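Open afternoon at Jurnitia: a morning's worth of questions for the man with the gripper

The workshop at Jurnitia opened its doors on Monday at two o'clock, and by a quarter past there was a line for the table behind the black curtains. Tahsin Fakir had been put in charge of it. He has worked on the company's handling project, known in the building as Flukach, for two years, and he spent most of the afternoon answering the same questions in a slightly different order. He agreed to answer them once more after the visitors had gone.

The first question was usually what the hand-held gripper was for. Fakir's reply is that it is how the robot gets its lessons. A person holds the tool and does a job with it, the camera on the tool records what happens, and the recordings are used later to train an arm that carries the same kind of fingers.

"People expect us to sit and write code that says move left, close, lift," he said. "We do some of that. Most of the day, though, we are standing at a table picking things up."

He joined from Gavava, a packaging firm, where he set up conveyor lines. The work there was fast and the parts were all the same. At Jurnitia the parts change every few days, and the team is looking for objects that give the fingers trouble.

"A box is easy. You can come at a box from almost anywhere. A disc is one thing from the front and another thing from the side. If you are looking along the edge, you lose most of what you know about it."

The demonstration area is one table, screened off from the rest of the shop. Visitors were let in a few at a time. A team member worked at the table while Fakir stood outside the curtain and talked.

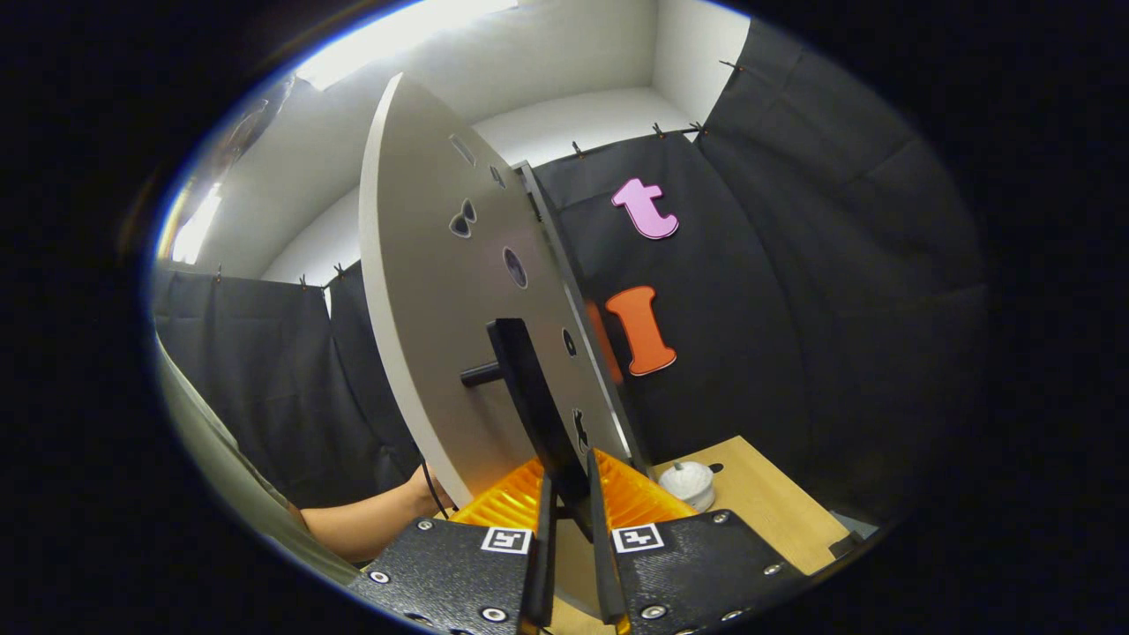

At the table on Monday: the perforated disc, seen nearly edge-on from the hand-held gripper.

Asked about the square black-and-white markers on the gripper's plates, Fakir said they were the part children noticed first. Software finds them in the recording and works out how far apart the two sides of the gripper are. "It's a printed pattern. You can lose one and print another. I like that about it."

The curtains came up often too. They cut down on what the camera sees behind the work, and they can be moved when the team wants a different background. The foam letters pinned to them got a good deal of attention from the younger visitors, several of whom wanted to know what they spelled. Fakir told them they were free to decide.

Ultan Dunne, who runs the workshop, had planned for fewer people. Last year's open day drew 17. This time 77 signed the sheet, and nearly 75 of them went through the curtain before closing. Dunne said the wait was too long and that there would be a second table next time.

"We had one table and one Tahsin," he said. "I should have seen that coming. The coffee ran out as well."

Dunne was asked more than once whether the machines would take jobs from people in town. He said that he had no general answer to that and would talk only about his own shop. Jurnitia has hired for Flukach, mostly people with steady hands and some patience, and he expects to hire again when the work for Ķēniņš, the customer paying for the current phase, moves on to its next stage. He did not want to discuss what Ķēniņš makes or what it plans to do with the results.

Fakir was more willing to talk about what doesn't work. Thin edges are hard, he said, and so is anything that lets light through, since a clear or ribbed surface can look different from one moment to the next. Cables are a nuisance because they move when they are touched. Small things on a tabletop are harder than visitors think.

"Somebody asked me why a robot can't just pick up a little cup. I said it can, if it's the same cup in the same place. Move it a few inches and now we have to talk."

Several visitors asked to hold the gripper themselves, and a few got a turn near the end of the day. Fakir said most of them squeezed too hard and moved too fast. He had done the same in his first week. The advice he gives now is to approach slowly, stop, and then close the fingers.

Recording sessions start again on Wednesday. The workshop is not open to the public between open days, but schools can write to the front office to ask about a visit, and Dunne says groups should be small enough to fit behind the curtain.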